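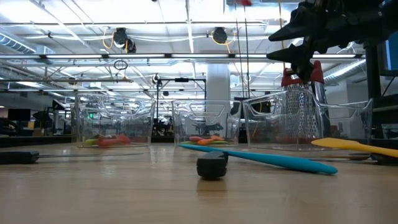 Utensil sort, bench 2, Sunday. Three clear bins at the back, grater in the widest one.

Notes on the kitchen drawer job. Writing this up quick before I forget which crate was which.

Started 10ish. Tipped out crate 37 from the Bramascombe kitchen, the one marked MISC in green pen. Everything in there. Decided against sorting straight into the drawers, did that in June and had to redo the lot. Bins first, drawers after.

Bins are the clear ones. Good because you can see what's gone in without lifting anything out. Bad because they're slippery little things and the middle one is narrower than I'd like, long handles stick up and it goes over if you look at it wrong. Keep the short stuff in there.

Rule for today (change it if you've a better one):
left bin — goes back to the teaching kitchen
middle — small bits, check before keeping
right — big or awkward, graters etc
on the table — long handled things and anything sharp, not in a bin until last

The sharp rule matters. Knife stays flat on the wood, left side, handle towards whoever's sat at the end. Do NOT drop it in a bin with the rest, you go in for a spoon and find the point instead. Clear plastic makes people brave. Same for anything with a thin blade, even if it's only for icing.

Grater. Box type, metal, red top and handle. Only fits the right hand bin and even then it stands well proud of the rim. Fine for sorting, no good for the drawer, drawer is too shallow by a mile. Options:
- cupboard shelf over the sink
- lie it down in the deep drawer (takes up half of it)
- hook?? red handle would go over a hook I think. Try.

Check the holes before it goes anywhere. Old cheese sets like cement in the small ones. Stiff brush, from the inside, then the outside. Not the sponge, the last sponge came apart in shreds and I was picking yellow fluff out for ages.

Coloured ones. Teal, yellow, plus the small red / orange / green bits in the bins. Had half a mind to sort by colour as it looks nice but it's useless, you don't go to a drawer wanting something teal. Sort by what it does. Colour can be the tie breaker for which set it belongs to. The Berketti set was all brights as far as I remember, the Naylor stuff is plain metal with dark handles. So brights together, metal and dark together, unless a thing is obviously an odd one out.

Long handles: teal one and yellow one are both too long for the tray that's in the top drawer at the moment. Measured the tray slot, 36 cm inside, which sounds loads until you try it with the divider in. Take the divider out? Then it all slides about when you shut it. Could go corner to corner, wastes space but works. Or a jar on the worktop for anything with a wide head. I'm leaning jar. Somebody will say jars collect dust and they're right but so does the drawer.

Drawer inside width is 562 mm, measured twice as the first go I had the tape on the lip. Trays from the Clirkudura catalogue come in two widths and neither of them is 562, obviously. Narrow one plus a strip of something down the side would do. The part no. I scribbled on my hand was 1454, I beleive that's the narrow one, check before ordering.

11.20 — tea.

Back. The table itself: light wood, shiny finish, shows everything. Wipe it before AND after, you get rings and smears straight off. Dry cloth last. Also things skate on it. Anything long wants laying down well back from the front edge or it ends up on the floor and has to be washed again. Might put a tea towel down under the sharp stuff next time, stops it sliding and you can carry the lot off in one go.

Stuff I keep getting wrong, note to self:
- putting things in the left bin because it's nearest my hand. It isn't the "don't know" bin. Don't know goes in the middle
- piling on top of the grater. Put it in last or leave it out
- nesting small bits inside big bits. Looks tidy, then you lose them for a month

Washing: plastic and silicone can go in the machine top rack. Knife by hand. Grater by hand realy, though it's been through the machine before and came out alright, bit dull. Let it all air dry upside down on the rack before boxing. Last crate got packed damp and the whole thing smelt like a pond, had to start over.

Labels. Use the wide tape, not the thin, the thin peels off plastic as soon as it's been near steam. One on the short end of each bin where you can read it on the shelf. Write what's IN it — "small bits" is not a label. Black pen.

Still to do:
wash and dry the lot
try grater on hook
find a jar, tall, heavy bottom
confirm 1454 is the narrow tray then order two
crate 37 flat packed and back to stores
second crate not opened yet, same bins, same rule

If you're picking this up before me: leave the bins in the order they're in, left to right, or the notes above make no sense. Anything you're unsure of, middle bin, and stick a bit of tape on it with a question mark. Don't bin anything yet please. We chucked a perfectly good peeler last time and I'm still cross.

Cloth is on the rail, brush under the sink, tape in my top drawer next to the stapler.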